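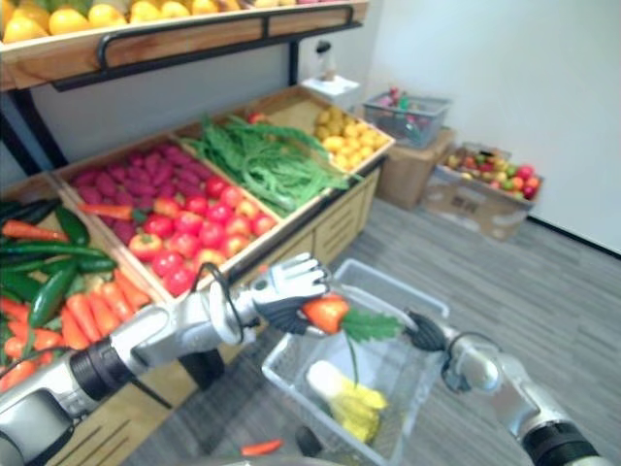

# vullik-prices

Weekly retail prices for fresh produce in Tuvville, transcribed from paper price sheets and normalized to one unit. The table has 3,432 rows. After filtering (see below), 2,496 rows are marked `usable`.

## Files

- `prices.csv` — one row per item, shop and week
- `items.csv` — item codes, common names, spelling variants
- `shops.csv` — shop codes and district; no street addresses
- `normalize.py` — unit conversion, no dependencies outside the standard library

All files are UTF-8 with Unix line endings. Fields are comma separated and quoted only where needed.

## Columns in `prices.csv`

| Column | Type | Notes |
|---|---|---|
| `week` | integer | counted from the first week of collection |
| `shop` | string | key into `shops.csv` |
| `item` | string | key into `items.csv` |
| `price_raw` | string | as written on the sheet |
| `unit_raw` | string | as written; may be empty |
| `price_kg` | decimal | empty if conversion failed |
| `usable` | 0 or 1 | see Filtering |

`price_raw` is kept as a string on purpose. Some sheets give a range ("40-45") and some give a price per bunch. Ranges are converted to their midpoint. Bunches are converted with the weights in `items.csv`, measured by Shiuli Siriwardena on a kitchen scale with a resolution of 5 g.

## Filtering

A row gets `usable = 0` if any of these hold:

1. `unit_raw` is empty and the item is sold both by piece and by weight.
2. `price_kg` is more than four times the item's median, or less than a quarter of it.
3. The sheet was marked as a correction and the original is also present.

Rule 2 removes a few real prices. Green chilies in December are the known case. If you work on seasonal peaks, recompute the flag with `normalize.py --no-median`.

## Known problems

- Carrots with and without tops share the code `CAR` up to week 25. From week 26 the code `CAT` is used for carrots with tops.
- "Sweet potato" covers all skin colors.
- Shop `N04` (Nanayakkara) rounded every price to the nearest five.
- Nearly 300 rows were typed twice by different people. Where the two disagreed, Mitali Ranasinghe checked the sheet and kept one value. The discarded values are not in this release.

## Usage

```
python normalize.py prices.csv --items items.csv --out clean.csv
```

Existing output is overwritten without a prompt.

## Maintenance

Shafiq Mollah maintains the table. Send corrections as a patch against `prices.csv` and include the shop code and week. Changes to item codes go to Orvokki Hyvönen first — the Wuva import script has them hard-coded.

## License

Data: CC BY 4.0. Code: MIT.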